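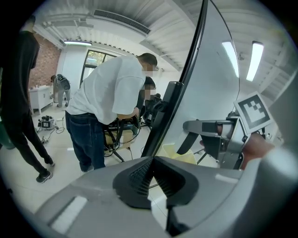 White ceiling, strip lights on.

Quick one before bed. Packed most of it tonight. Orange vest, drag rope, both knives, the good thermos. Scope caps still missing, checked the truck twice. Rifle cleaned, probably too much oil in the bore, so a fouling shot first thing. Found the tag in my wallet behind the library card after twenty minutes of swearing.

Zero still bugging me. Last trip to Brostiner it was 2 inches left and I ran out of daylight and told myself it was the wind. Wasn't the wind. Want to be on the bench when they open, then straight up to Cabrera for the evening sit.

Need: batteries, hand warmers, bread. Call about the freezer space. Set alarm for 4.

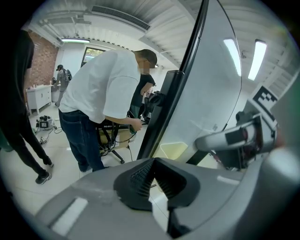
Ralosness, 23 November 2019

Up at 4, out the door late anyway. Forgot the bread. Frost on everything and the heater took half the drive to wake up.

Brostiner first. Only one other truck there. Bench three, the wobbly one, folded a towel under the leg. Fouling shot went high like I figured. Then a group at 90 yards, still left. Same as before, so at least it's consistant. Took the scope off and there it was, rear ring screw backed out enough to turn with my fingers. All that fuss over turrets. Tightened it up, back on, shot again. Dead center, a hair high, left it there. Wrote the clicks on tape inside the stock so I quit guessing.

20 rounds gone, more than I wanted to spend. The Tremer sling held up fine but the swivel squeaks. Bit of wax on it. Better.

Drove to Cabrera after lunch (gas station burrito, regret). Gate was open, mud at the bottom worse than last year. Parked up on the gravel and walked the rest. Wind out of the north which is wrong for the low stand so I went around by the creek and sat on the hill against the big oak instead. No seat pad, left it in the truck. Of course.

Squirrels. So many squirrels, every one sounds like a buck. One doe came out at the far end of the cut, stood there forever, then a yearling behind her. Glassed the treeline after them til my eyes watered. Thought I saw antler in the cedars. Branch. Watched that branch for way too long.

Feet went numb first, then the trigger hand. Have to find the other gloves, the ones with the flap. Unloaded at last legal light and walked out with the headlamp in my teeth, strap broke.

No deer. Good day though. Quiet up there, and I trust the rifle again, that was eating at me more than I let on.

Back here now, boots by the stove, rifle wiped down and locked up. Soup from a can. Season runs into January so no panic yet. If the wind swings west I'll try the low stand in the morning, if it dosen't I'll sleep in and fix the headlamp.

Still need bread. Blue thread lock for the ring screws. Seat pad goes in the pack TONIGHT, going to do it right now before I sit down.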